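How to set up a small washing-up corner with a two-tier rack and hanging baskets

24th May

3 comments

A kitchen with very little worktop can still have a proper place for washing up. The arrangement on this page takes up one end of a white table and the rails above it. It needs a two-tier dish rack, two wire mesh baskets, a handful of cable ties and an hour or so of your time.

I first put one together in a rented flat in Suvbridge, where the draining board was too narrow for anything larger than a saucer. I have since done the same thing in Minport with a different rack, and the method hardly changed.

Choosing the rack

Measure the space before you buy. The rack I had in Suvbridge cost 315 kroner from a shop in Midtbø and was slightly too deep for the shelf I had in mind, so it ended up on the table instead. It has been on a table ever since and I prefer it there.

Look for a rack with feet that have some grip. Bare metal slides on a smooth top, especially when you are pulling a plate out with one hand. If yours has lost its feet, a hardware shop will sell rubber ones that push on.

Check the spacing of the wires too. Thin dividers set close together are good for plates and will hold a glass steady. Wider gaps suit bowls but let small cups tip over.

Placing it

Put the rack at the back of the table and towards one side. This leaves the front clear for the things waiting to be put up, and you are not reaching over wet crockery to get at them. Leave a hand's width behind it so that you can wipe the wall.

Fill it empty-handed first, so to speak. Stand where you would normally stand, reach for the far end of the top tier, and see if your sleeve catches on anything. Move the rack until it doesn't. 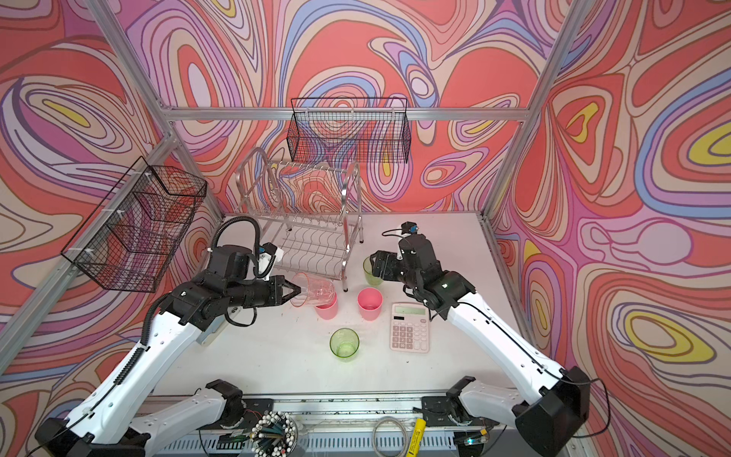
Hanging the baskets

Wire mesh baskets are light and they let air through, so they dry out quickly if something damp goes in. You need a rail or a bar that is fixed firmly at both ends. A curtain wire will not do.

1. Hold the basket against the rail and mark where you want each end.
2. Pass a cable tie through the mesh just under the rim, round the rail and back. Leave it loose.
3. Do the same at the other end. A long basket needs a third tie in the middle, or it will sag.
4. Check that the basket is level, then pull all the ties tight and snip off the tails.

Snip the tails flush with nail clippers. Scissors leave a sharp corner that will scratch your wrist every time you reach past it.

Keep the baskets for dry, light things: cloths, a brush, a packet of sponges. I tried putting jars in one and the rim bent within a week. If the rail is over the rack, put nothing in that basket that you would mind splashing.

Loading the rack

Glasses go on the top tier, upside down. They are the things you are most likely to knock, and they are easier to see and lift from there. Set the first one down, make sure it is sitting squarely on the wires, and then put the next beside it with a finger's gap so they don't touch. Plastic cups can go underneath, also upside down. They weigh nothing and they bounce.

Work from the back to the front on each tier. If you start at the front you will have to lift your hand over the cups already there, and sooner or later one goes on the floor.

A glass with a wide rim may rock on thin wires. Turn it a little until the rim rests across three of them. Tall stemmed glasses are better dried by hand and put away - I have never found a rack that holds them well. 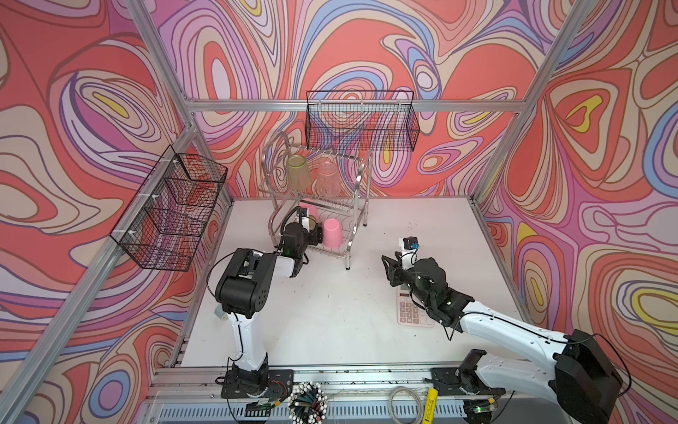
Don't pack the lower tier tightly. Water from the top comes down on to it, and cups that are pressed together stay wet on the outside for hours. If you have more than will fit, dry the first lot and start again.

Cleaning

Once a week, take everything off and wash the rack in hot water with a drop of washing-up liquid. An old toothbrush gets into the places where the wires cross. In a hard water area like Rernitz you will want to use white vinegar as well, left on for ten minutes and rinsed off.

The table only needs a damp cloth. Lift the rack to do it, and dry under the feet before you put it back. The baskets can be brushed where they hang. I take mine down properly in September and put new ties on.

2 shares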